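Kashyap publishes social media and personal blogging guidelines for all staff

Dundeck, May 2021

Kashyap, the payroll and scheduling software company, has published the guidelines its employees follow when they write about their working lives online. The document is now on the company website and can be read, copied and adapted by any other employer free of charge.

The guidelines apply to all 222 people employed at the company's offices in Dundeck and Lisby, including contractors and those on placement. They replace a policy which ran to 10 pages and was written before most staff had a public profile of any kind. The new version fits on 2 pages and is in everyday English.

Under the old policy, employees had to ask their line manager before starting a personal blog and had to send in a draft of any post that mentioned the company by name. Both requirements have gone. Staff may now say where they work, what their job is and what they think of it, without asking first.

Some things remain off limits. Employees may not publish customer details, unreleased product plans, financial results before they are announced, or anything about a colleague that the colleague has not agreed to. Screenshots of internal systems are covered by the same rule as customer details. Anyone who is unsure about a post can send it to the communications team, who will reply within one working day - but this is an offer and no record is kept of who uses it.

The guidelines also deal with a question that new starters often raise, namely what to do with a blog that existed before they joined. Older posts can stay as they are. The company asks only that the author adds a line to the profile page saying that the views are their own, and that posts written in a previous job are not edited to look as if they were about Kashyap.

A separate section covers comments and forums. Employees who answer a question about a Kashyap product on a public site should say that they work for the company. They should not answer support questions privately through a personal account, and should pass these to the support desk so that the customer gets a reference number.

The text was drawn up after a staff survey last October. Many of those who replied said they had given up on a post, or deleted one, as they could not tell from the old policy whether it was allowed. Several asked for worked cases, and the guidelines now include a short set of them, covering conference talks, job hunting, complaints about the canteen and photographs taken at a desk.
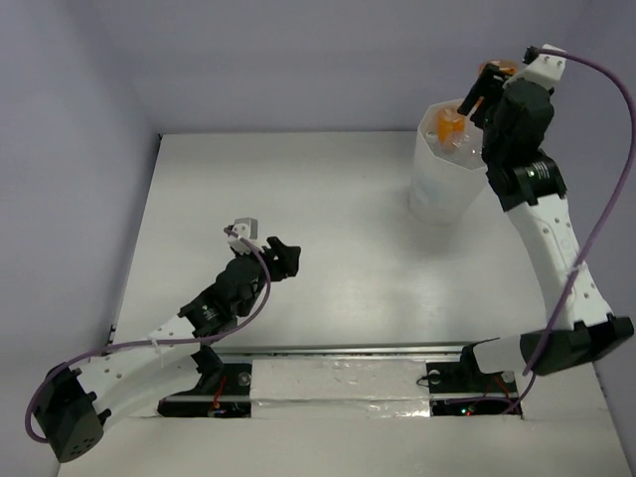
Training is not compulsory. Drop-in sessions will be held at both offices over the summer, and a recording will be available for staff who work from home. Managers will attend a longer session on how to raise a concern about a post, which must be done in person or by phone in the first instance.

The company has also changed its employment contract. The clause on public statements has been cut back to match the guidelines, and existing staff will be offered the new wording. Nobody is obliged to sign it, and those who prefer their present terms can keep them.

Kashyap will review the guidelines after one year. Comments from outside the company are welcome and can be sent through the contact form on the website.

Notes for editors

Kashyap makes payroll and shift scheduling software for small employers. It has more than 600 customers, and its head office is at Trikstead House, Dundeck.

The guidelines can be found under Working Here on the company website. Printed copies are available on request from the press office.

Ends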